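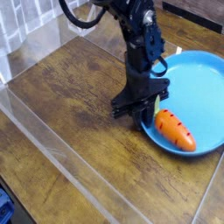 How many demonstrations should I record before I train again, and should I keep the bad ones?

I am teaching a small arm to pick up toy food and put it in a dish, by imitation learning. I have 40 episodes until now, all recorded by me with a leader arm, and one fixed camera. The policy learned to go toward the object, but the last centimeters are weak. It stops beside the object and waits, or it closes the fingers too high. The toy carrot lying in the blue plate is the hardest case, because the gripper has to come down right at the rim and the carrot lies diagonally. On the bare wood, without the plate, the same policy is much better. Training was 4000 steps. I also have a number of episodes where I missed the first grasp and tried again, and I do not know if I must delete them. Thank you in advance for every advice.
Posted by Eda, 1 April 2025

Teuber
40 is very few if the objects and the positions both change. For one object and one dish it can be enough, but you write "toy food", so I suppose there are several.

Before you record more, please look at how your episodes are distributed. When I made my first set, I believed the positions were random, but I always put the object where it was comfortable for my hand. I printed the start positions on one plot and half of the table had nothing. After this I drew a grid on paper and went through the cells one after another. It is boring work but it helped more than any change in the settings.

About the missed grasps: I keep them when the recovery is clean, that means the arm goes up a little, corrects and grasps. I delete them when I hesitated in the air for a long time. A policy that has seen many pauses will also learn to pause, and your arm that "stops beside the object and waits" sounds to me like this. Cut the still parts at the beginning of each episode also.

For the rim, record a separate group only with the object inside the plate, and turn the object a little each time. Include some where the thick end is near the rim and some where it points to the middle. Approach always from the same side if you can. If you sometimes come from left and sometimes from right for the same position, the model may take the average, and the average is in the plastic.

Domcombe
just get more data. i have 800 and it still misses sometimes

Vedel
I agree with Teuber, only two additions. One fixed camera makes the height difficult to judge, and closing too high is a typical result. I added a second camera on the wrist and recorded again from zero, because the old episodes did not have this view. If you plan to do it, do it now while you have only 40.

Second, 4000 steps can be short, depending on your batch size. Save a checkpoint at several points and test each one on the real arm with the same 4 start positions, marked with tape. The loss number did not tell me which checkpoint was better. In my case it was almost flat while the grasping was still improving.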